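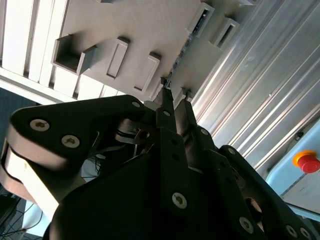

Section 3. Hanging and Loading the Pocket Panel

Read this section through before you drill. The Pravberg panel hangs on a wall rail and can be set upright or at a slant, and the position you choose changes how the pockets should be filled. The pockets are part of the panel and do not come off. A box-shaped pocket like the one on the left side of the gray panel has its own side walls and a recessed opening, so anything you put in it has to go in through that opening. The face of the panel is smooth with a slight texture. Labels stick to it, but wipe the spot clean first.

What you need
Panel, wall rail, 2 brackets, bag of screws and wall plugs (all in the carton)
Drill, level, pencil, screwdriver (not supplied)
A second person for steps 4 and 5

CAUTION: Check the wall for pipes and electrical cable before drilling. The plugs in the bag are for brick and concrete. For drywall, buy anchors rated for hollow walls.

Fitting the rail

1. Hold the rail against the wall at the height you want. For a workbench, leave enough room under the panel to lift out the tallest item on the bench.

2. Set the level on the rail and mark the holes with a pencil. Mark all of them, including the center hole.

3. Drill the holes, push in the plugs, and screw the rail to the wall. Tighten the center screw last. If the rail bows when you tighten it, the wall is uneven. Back the screws off and put a washer behind the low spot.

Hanging the panel

4. Lift the panel with the pockets facing you and the openings clear. Hook the top edge over the rail. You should feel it drop into the channel along its whole width.

5. With one person holding the lower edge, fit a bracket at each side. Short slot for upright, long slot for slanted. Both brackets must be in the same kind of slot.

6. Pull down lightly on the lower edge. The panel must not lift out of the channel. If it does, take it down and repeat from step 4.

NOTE: Panels made before July have a single slot on each bracket and can only be hung upright. Slotted brackets can be ordered from Van Damme, spare parts desk, attention Teresa Jakubowski. Give the number printed on the carton.

Filling the pockets

7. Start with the pockets nearest the rail and work down. Heavy items go in last and lowest.

Put flat items in first, against the back of the pocket. Items that are longer than the pocket is deep will lean forward when the panel is slanted. Store these in a drawer, or hang the panel upright.

Do not force an item past the side walls. If it sticks, turn it and try again. A pocket that has been wedged open may crack at the corners.

CAUTION: Do not hang anything from the outside edge of a pocket. Do not use a pocket as a handle when taking the panel down.

Cleaning

Empty the pockets and vacuum out the dust with a narrow nozzle. Wipe the face with a damp cloth and a little dish soap. Scouring pads leave shiny marks on the texture that cannot be removed. Let the pockets dry before putting metal tools back.

Taking the panel down

Empty every pocket, loosen both brackets, swing the lower edge toward you, and lift straight up. Keep the brackets and screws together in the bag.

Text revised 18 December 2019 by Annatjie Engelbrecht. Bracket positions are covered again in Section 7, Wall Spacing.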